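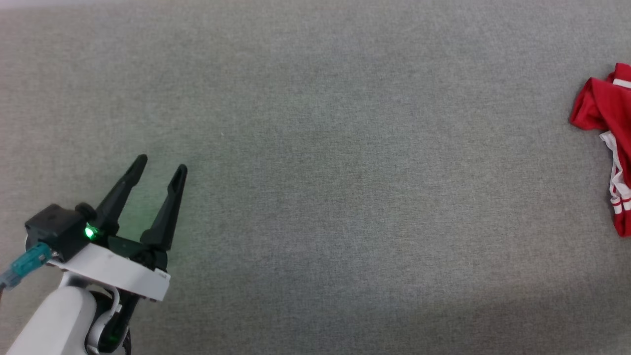 Returned sportswear on the grey sorting surface, with the arm's gripper open.

Home | Topics | Work and Employment | Members | Sign in
Reading time: 4 minutes
Print this page | E-mail this page

Automated sorting arm in a garment returns department: what should staff be told, and what happens to their grades?

Posted by Cunby

I write as the elected staff representative for a returns department which handles sports clothing for several clubs and schools. There are 14 of us on the early shift. In June the company placed a robot arm at one of the sorting positions. It is intended to pick up single garments and pass them to the folding position. The company has stated in writing that no post will be lost this year.

The difficulty concerns the work that remains. Colleagues who formerly sorted and folded by hand now spend much of the shift watching the arm, laying garments where it can reach them and dealing with those it leaves behind. The hourly target for the department was set at 1,989 garments a day when every position was staffed by hand. It has since been raised to 2,000, although the recorded figure for the last full month was a daily average of 1,794. Two members of staff have been spoken to about their pace.

I should be grateful for advice on three matters. Is the company obliged to consult us on the new target? Should attending the arm be treated as a different job, with its own grade? May the records kept by the machine be used in individual appraisals?

(Edited by poster: for "hourly target" please read "daily target".)

Answered by Heledd Dafis

I was a personnel officer in a commercial laundry for a number of years and took part in two changes of this kind. The following is general guidance and should be checked against your own agreement.

On consultation, the first document to obtain is the recognition or staff forum agreement. Many such agreements contain a clause on changes to working methods, and a revised target which follows the introduction of equipment will usually fall within it. Where there is no clause, a written request for a meeting is still worth making. Ask for the calculation behind the figure of 2,000. In my experience the supplier's expected rate is often added to the existing manual rate, with no allowance for the time staff spend clearing a garment that has been dropped or picked up together with another.

On grading, I would advise against arguing from the title of the job. Keep a plain record over several weeks of what each person at that position does: laying out, clearing, restarting, reporting faults, covering by hand while the arm is stopped. If the list differs materially from the present job description, the description is out of date and a review may properly be requested. In the second of my two cases the review led to a modest allowance for those trained to restart the equipment. Those who were not trained received nothing, and this caused a good deal of ill feeling – training should therefore be offered to the whole shift from the beginning.

On records, the company ought to be able to say what is collected, for what purpose, who may see it and how long it is kept. If the system logs stoppages by position and the rota shows who was at that position, the log can be connected with a named person, whatever the stated intention. Ask for the answer in writing before the next round of appraisals.

I would also raise rotation. Standing beside a machine and waiting for it to need attention is tiring in a manner that hand sorting is not. We moved people every two hours and complaints of stiffness and headaches became fewer.

Answered by Keltolik

Agree with the above regarding rotation. At our depot the period is 90 minutes. The target was not altered until the equipment had been in use for a full season.

Answered by Ivanyshyn

It is the same everywhere. The company will do as it wishes and the staff will be informed afterwards. I would recommend joining a union if you have not already done so.

Reply from Cunby

I am obliged to all who have responded, and to Heledd Dafis in particular. A meeting has been requested and the task record was begun this morning at the start of the shift. The company has indicated that the log is kept by the supplier, Dindanora, and I have asked for a copy of the terms on which it is held.

Print this page | E-mail this page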